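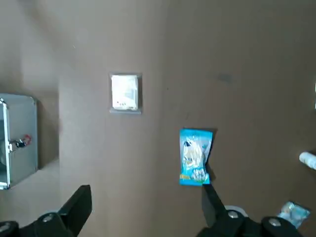

The finger and the blue packet, from the wrist camera.

Stories > Short Fiction > The Ratirine Trial

The Ratirine kit came with a return label already filled in, and Mercedes Chávez put it in the drawer with the contract. The trial ran for 20 working days. She had used ten of them.

The vendor's claim was written on page two of the manual. The gripper would pick mixed light goods from a flat surface, without fixtures, and learn each new item from a short set of guided picks. Didthorpe packed vending orders for offices and small hotels. Mixed light goods was a fair description of the stock.

Belmiro Antunes had the controls. He brought the arm down over the brown table and stopped it with the right fingertip at the lower corner of the blue packet.

"Contact?" she asked.

"It says no."

"What do you say?"

He looked at the wrist view on the monitor, then leaned over and looked at the table. "I'd say near enough to argue about."

She wrote down the time and the reading. The form had a box for contact and a box for no contact. She put a dash between them.

The packets were the difficulty. A box has edges and keeps them. The white one on its grey tray had been handled often enough that its sides had started to crumple, and the kit still found it at every attempt. A packet is mostly air. Its outline moves when it is touched, and the shiny ones throw light back at the camera. Ratirine's support desk had suggested a duller table. This was the duller table.

"Close two millimetres," she said.

Belmiro closed it two millimetres. The packet turned a little on the brown surface and stopped.

"Again."

It turned back.

Adelino Cardoso came in from the loading bay and stood behind them with his coat on. He had packed by hand at Didthorpe for 26 years and had been asked to sign the trial report as the experienced user. So far he had signed nothing.

"It's coming at it from the wrong side," he said.

"It chooses the side," said Belmiro. "That's what we're paying for."

"We aren't paying yet," said Mercedes.

Adelino reached past the arm, which Belmiro paused, and pressed the middle of the packet with one finger. The air went to the ends. He pinched the seal at the top, lifted it, and set it down again where it had been.

"You take it by the seam," he said. "There's always a seam."

Mercedes turned to the section on guided picks. An operator could move the fingers by hand while the arm was slack, and the kit would record the path. The manual recommended ten repetitions. It did not say who the operator should be.

"Have you got time?" she asked him.

"How long?"

"Ten picks."

He considered the arm, then took off his coat and hung it on the back of her chair. Belmiro released the joints. Adelino took hold of the gripper by its housing, as he might have taken a child's wrist at a kerb, and moved it up towards the seal.

"If it learns this," he said, "does it say in there that it was me?"

She checked. There was a field in the record headed Source, limited to 20 characters. She typed his name into it — it fitted — and told him to go ahead.

Related stories
The Brulldale Night Shift
Spare Parts for January
Rocío Alvarado Reads the Meter
A Warranty Claim

Contact the editors | © 2026 Brulldale Short Fiction | Back to top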